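Reference > Home & Interiors > Furniture > Table

Table (furniture)

A table is a raised flat top held up by legs, a trestle, a pedestal or a frame. Used for eating, writing, working, playing cards, putting the post on. One of the oldest bits of furniture still in daily use and one of the least changed. This article covers household and workshop tables. For desks see Desk. For tables of figures see Table (information).

Origins

Low stone and wooden tables are known from ancient Egypt, mostly for keeping things off the floor. Greeks and Romans ate from them, often three-legged ones, which stand steady on an uneven floor where four legs would rock. Medieval halls in Europe used boards laid on trestles, cleared away after the meal, hence "board" for food, as in bed and board. Fixed tables came in more widely as rooms got single uses. The side table, card table and tea table are later again, mostly 17th and 18th century in Britain.

Parts

The top. Under it the apron (also called the frieze or skirt), a band of wood joining the legs. Legs. Sometimes stretchers lower down, which stiffen the whole thing and get kicked to bits over the years. Solid tops need room to move across the grain, so they are held with buttons or slotted brackets and not glued down hard. A top fixed too tightly will split or cup, usually the first winter the heating goes on.

Main types

Trestle: loose or folding supports, top lifts off. Still the standard for village halls and wallpapering.
Gateleg: hinged flaps held up by a swinging leg. Good in small rooms. Shins suffer.
Pembroke: small, two flaps on brackets, often a drawer.
Pedestal: one central column. Nobody's knees hit a leg but it tips if leant on at the edge.
Refectory: long, heavy, stretchers low down.
Nest: 3 or more small tables stored one under the other.
Draw-leaf: leaves slide out from under the main top, see Extending table.
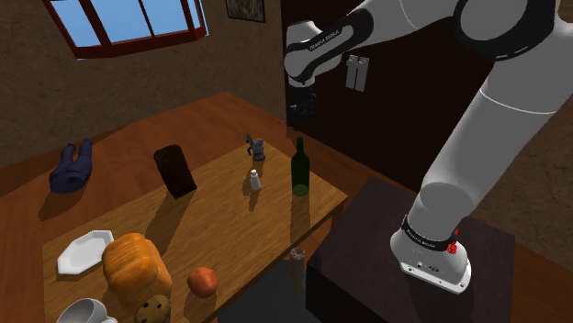 Wood remains the usual material for a table top in the home, with glass, stone, metal and laminate behind it. Oak, beech, ash and pine are the common ones in Britain. Pine dents if you look at it. Beech is hard and plain and takes scrubbing. Finishes are oil, wax, varnish or lacquer. Oil is easy to patch, varnish lasts longer but has to be stripped when it goes.

Height and size

Dining tables and desks are close in height, coffee tables far lower, kitchen worktables a touch higher so that people can stand at them. What matters in practice is the gap between seat and apron. A deep apron looks handsome and traps the thighs. Fumiko Shibata's study of rented flats in Lomside found the usual complaint was not table size at all but no room to pull the chair out.

Regional forms

The kotatsu, Japan, is a low table with a heater beneath and a quilt over it. The Vurwood table, named after the village, is a plain draw-leaf with 5 legs, the odd one in the middle to stop the top saggging when open. Hongjun Hou traces it to a single joiner's shop. Jonas Hofstetter disagrees and thinks the pattern was brought in from outside. Not settled.

Care

Wipe up water. Use mats. White rings are moisture in the finish and often lift with gentle warmth and wax, black ones have got into the wood and generaly need sanding. Keep away from radiators.

See also: Bench; Desk; Sideboard; Stool; Trestle

Last edited November 8, 2020

7 comments · 2 shares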